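Chapter 6
Small Purchases and the Household Budget

When people are asked how much they spend in one month, they usually begin with the large sums. They name the rent, the electricity, the bus pass, perhaps a payment on a loan. These sums are easy to remember, as they come on the same day and in the same amount. The small purchases are much harder. A person may buy something to eat at a station, a drink in the afternoon and a magazine on the way home, and by the evening only one of the three is still in memory.

In this chapter we study this second kind of spending. Economists call it by different names, and in older books the reader will meet the term "petty consumption." We will simply say small purchases. By this we mean any item that is bought for immediate or near use, is paid in full at once, and costs less than a limit that the household itself has chosen. The limit is important. For a student it may be 2 dollars, and for a family with two salaries it may be 25. A definition with one fixed price for everybody would not help us much.
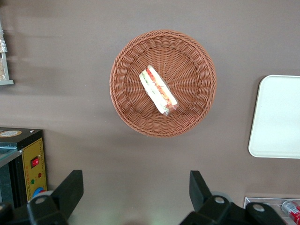 Figure 6.1. A wrapped snack in a woven basket.

The first serious attempt to measure small purchases in our region was the Jorkbridge diary study. It was directed by Poul Steinarsdóttir, at that time a lecturer in home economics. Each of the 400 households that took part received a paper diary and was asked to write down every purchase on the day it was made. The diaries were collected each Wednesday. At the end of the month, the same households were asked to estimate from memory what they had spent. For rent and heating, the estimate and the diary were nearly equal. For food eaten outside of meals, the diary showed a sum about twice as large as the estimate.

Steinarsdóttir was careful with this result. She noted that keeping a diary can change the behavior of the person who keeps it, and that some families had stopped writing before the month was over. Students should keep both objections in mind when they read the tables in Section 6.3.

A later study by Markos Michailidis approached the question from the side of the shop. He compared two grocery stores, Galanis and Prendard, which stood on the same street and had nearly the same prices. At Galanis the small goods were kept behind the counter, and the customer had to ask for them. At Prendard they were placed in open trays and racks where the customer could reach them while waiting to pay. Michailidis looked at 1000 receipts from each store. The receipts from Prendard contained small goods far more often, although the customers of both stores, when interviewed, said that they seldom bought such things.

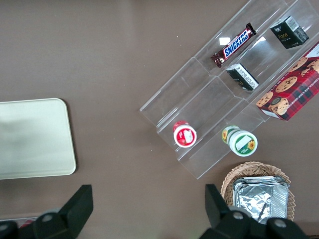 Figure 6.2. Snacks and small boxes with a clear tiered organizer.

From this we should not conclude that the customers were dishonest. A more probable explanation is that a decision which takes only a few seconds leaves a weak trace in memory. The large purchase is discussed at home, compared and sometimes postponed. The small one has no such history. We will return to this idea in Chapter 9, where we treat the decision to save.

There is also a question of fairness in how we speak about small purchases. Popular advice often presents them as a weakness, and tells the reader that he would be rich if he gave up his afternoon coffee. The household accounts from Teketel, which are printed at the end of this chapter, do not support so strong a claim. In most of these accounts the rent alone was larger than all small purchases together. A family in difficulty could gain a little by watching them, but it could seldom solve the difficulty in this way.

Before you continue to Section 6.1, write down from memory what you bought yesterday and the day before. Keep the list. You will need it for the first exercise.

Copyright the authors. Questions about this text: contact the editorial office.
Shares 25 | Comments 2
Back to top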